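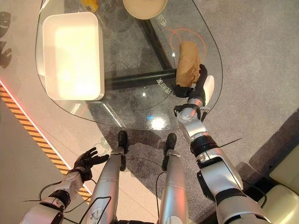 **DANCE & CHOREOGRAPHY**

Trirholm Dance Theater is pleased to announce that Hiyori Hayashi will join the company as resident choreographer in January. (1/4)

Ms. Hayashi trained in ballet and jazz and spent six seasons with the Flenuren touring ensemble, first as a dancer and later as rehearsal director. Her first full-length work, "Clikport," was set on 17 dancers.
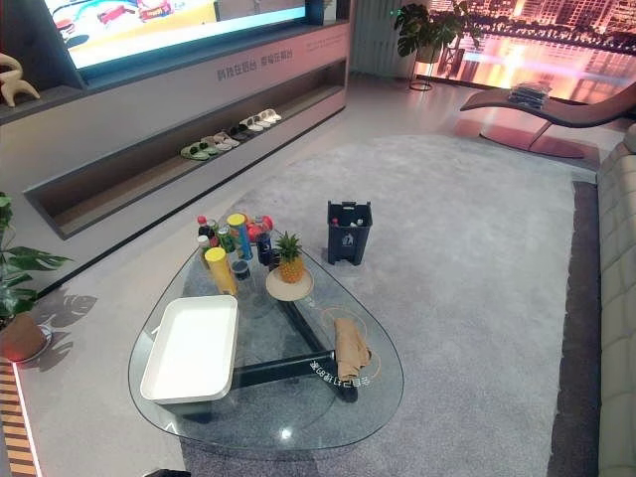

She will open her residency with a new piece for the Willems Stage, which seats 415. Casting is by invitation, and dancers will be contacted by the company office. (2/4)

An open rehearsal will be held at 7 p.m. on the second evening of the residency. Admission is free, with 70 places available. Please reserve through the box office. (3/4)
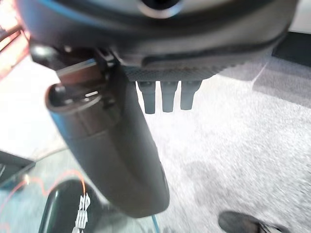 *Close view, dark gray housing with textured panel.*

Press requests for interviews with Ms. Hayashi should be sent to the company office. (4/4)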